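Ok so I finally sat down to write the novel. Goal is 2,000 words a day, by hand first, before 7 a.m. Wish me luck!

Day one: 230 words. Most of them were the main character making toast.
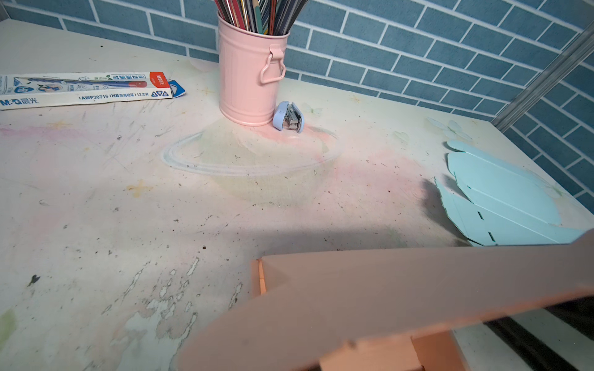 How do you keep going when a chapter is bad? I skip to the next bit I'm excited about and leave a note in brackets - mine says "fix the toast."

Zulema read the opening and said the sister is way more fun than the hero. She's right, ugh. So now it's the sister's book and I'm starting over (kind of happy about it!).

Day 18, and yesterday was 3,141 words, my best yet - the whole ferry fight in one go.

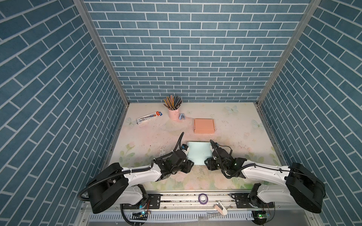 And then I typed it all up last night and changed the ferry to a bus. Chapter four tomorrow, if I can figure out who's driving.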